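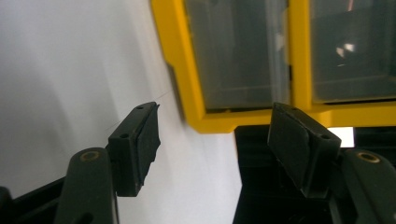

Why Do Things Go Rusty?

Leave a bike out in the rain all summer. By August, orange spots on the chain. That's rust! But where does it come from?

Rust needs three things to get going. Iron, water and oxygen. Oxygen is in the air, you're breathing it right now. Water can be rain, fog, even damp air. Put them together and the iron slowly turns into something new, called iron oxide. Flaky. Orangey brown. Comes off on your fingers.

Does all metal rust?

Nope. Only iron, and metals with iron in them, like most steel. Copper goes brown and then sometimes green. Silver goes dark. Brass gets dull. Gold just stays shiny, lucky gold. Plastic and rubber dont rust at all, but they can crack or wear out in other ways.

Why is salt so bad?

Salty water makes rust happen a lot faster. The old pier at Nevstead is right on the sea and its railings get painted every year. Paint keeps the water and air off the iron. Miss a bit and the rust gets in there first, then creeps under the paint. Sneaky.

Try it yourself

You need 3 plain iron nails (not the shiny coated kind, they wont work as well) and 3 jars. Ask a grown-up before you start, nails are sharp.

Jar one: a nail, nothing else. Lid on.
Jar two: a nail and a little tap water, so half the nail pokes out.
Jar three: same again but stir in 2 spoons of salt.

Look every day for 8 days. Draw what you see. Which nail went orange first? Wash your hands when your done.

Words to know

Oxide: what you get when oxygen joins up with something else.
Corrosion: the big word for metal getting eaten away. Rust is one kind.

Next up: why do apples go brown?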